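The Ferry Bell

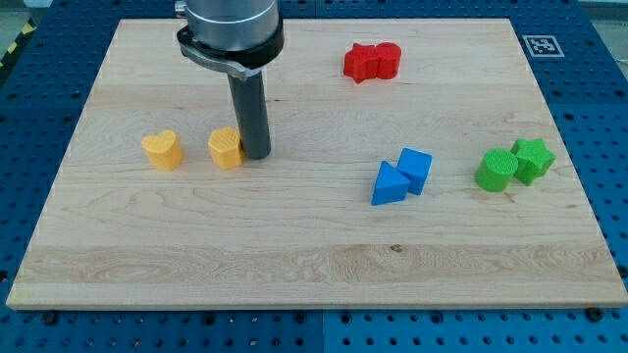

Benedita Pinheiro got the letter on 4th August and left it on the hall table until after supper. It was from a lawyer in Ruvedgate, and it said that her uncle's house was hers if she wanted it, along with what was in it and what was owed on it. What was owed came to 972 dollars, to the oil company. She read the letter standing up. Then she went out to the back room where she did her repairs and sat down in front of the piece of maple she had been putting off for a week. It was pale, nearly the color of cream in places, with the grain running across it in waves and one darker band low down. It was supposed to become the back of a clock. She looked at the dark band and thought about the river at Ruvedgate in March, when the mud came down and stayed to one side of the clear water all the way to the bridge.

She had not been back in eleven years.

She drove up alone. The road had been widened as far as Moreira and after that it was the same road. At the gas station there she bought a sandwich and a bottle of water and ate in the car with the window down. The boy at the register had asked where she was headed, and when she told him he said the ferry wasn't running anymore, if that was what she wanted. She said she knew.

Her uncle had run the ferry. Before that his father had. It was a flat boat called the Binia, with room for two cars or one truck, and it went across on a cable. If you were on the far bank you rang the bell on the post and he came over and got you. It didn't matter what time it was. Benedita had spent four summers in that house and what she remembered best was the bell going at night, and his feet on the stairs, and the screen door.

Gonçalo Figueiredo was sitting on the porch steps when she pulled in. He had the key on a loop of string. He was older than she had expected, though she had done the arithmetic on the way up and should have been ready.

"You found it," he said.

"It hasn't moved."

He gave her the key. He had worked the boat with her uncle for 30 years, and there had been a fight at the end of it, over money or over the cable, depending on who told it. She didn't know if they had made it up. She asked him if he wanted coffee, and he said there wasn't any, he had looked.

They went through the rooms. There was less in them than she remembered. The dog's dish was still by the stove, with TRETA painted on the side in her own handwriting from when she was nine. In the bedroom closet she found three good shirts and a shoebox of receipts. In the kitchen drawer, under the dish towels, was the logbook.

He had written down every crossing after dark. The date, the hour, and what it was. Truck. Doctor. Two men, drunk. Girl with a suitcase. One page had a list of people who still owed him the fare, and at the bottom, underlined, G.F., 100. It had been crossed out, then written in again, then crossed out a second time.

She showed it to Gonçalo. He held it away from his face to read.

"I paid him that," he said.

"Which time?"

He handed the book back and went to look out the window over the sink. The post was still there on the far side, but she couldn't see from the house whether the bell was on it.

"Somebody rang it last winter," he said. "After the boat was gone. Kids, I guess. He went down to the landing in his slippers. I saw his light from my place, so I went down too."

"What did you do?"

"Stood there. He asked me how my knee was."

Benedita waited, but that was the end of it. He rinsed out two glasses and filled them from the tap, and they drank the water, which tasted of iron the way it always had.

He left before dark. She said she would call him about the house, and he said there was no hurry, he'd keep the grass down. She put the logbook in her bag. Then she took it out again, found a pencil in the drawer, and turned to the first blank line. She wrote the date and the hour. She couldn't decide what to put for the rest — she hadn't crossed anything — so she wrote her name, and went upstairs to see if there were sheets.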